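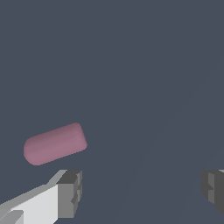

Students in the second-year robotics course at the Dukura Institute spend most of the autumn term without touching a physical robot. Their project, known as Brirnimness, takes place in simulation, where a two-finger gripper must learn to pick up a simple rounded shape and set it down again. Course leader Yamuna D'Souza and two members of the student team, Kiprono Makori and Sânziana Ardeleanu, spoke with the Institute's newsletter in October about the work.

Ms. D'Souza, who designed the course, said the capsule was chosen with some care. "A cube forgives you," she said. "It has flat sides, and the fingers have flat sides, and the two will usually agree. A capsule will roll, and it will turn in the grip if you take hold of it near one end. Students have to think about where the middle is and which way the long axis points."

The team was given a basic simulator, a model of the gripper, and a limit of 2000 attempts per trial. Everything else was left to the students, including how the starting position of the capsule would be set. Mr. Makori wrote that portion of the program. He explained that the capsule is given a random tilt at the start of each attempt, so that a program cannot succeed by repeating a single motion.

"Our first version placed it level every time," Mr. Makori said. "The results looked very good, and Ms. D'Souza asked us to change the angle by a few degrees. After that the results did not look good at all."

In the trial that followed, 116 attempts ended in a successful grasp. Mr. Makori said the team kept that figure at the front of its report.

Ms. Ardeleanu was responsible for the camera view used by the program. The simulated images are plain by design, with flat colors and a gray background. She said that this kept each trial short enough to run on the classroom computers overnight, but that it also caused difficulties. "The gripper is gray and the background is gray," she said. "The pink is easy for the program to find. The fingertips were harder, and we spent two weeks on the edges alone."

She also described a long disagreement within the team over whether the fingers should be allowed to close while the arm was still moving. The students settled the matter by running both versions. The slower method, in which the arm stops first, was kept for the midterm review – although Ms. Ardeleanu said she still prefers the other one.

The course is now in its third year and has 7 teams enrolled. Lăcrămioara Cozma, who oversees laboratory access at the Institute, has reserved time in the spring for teams to move their programs to a physical gripper. Ms. D'Souza said she expects that step to be difficult.

"Friction is a number in a file at the moment," she said. "In the spring they will have to measure it."

Team reports from the autumn term will be available to read in the Ortner Reading Room once grading has been completed.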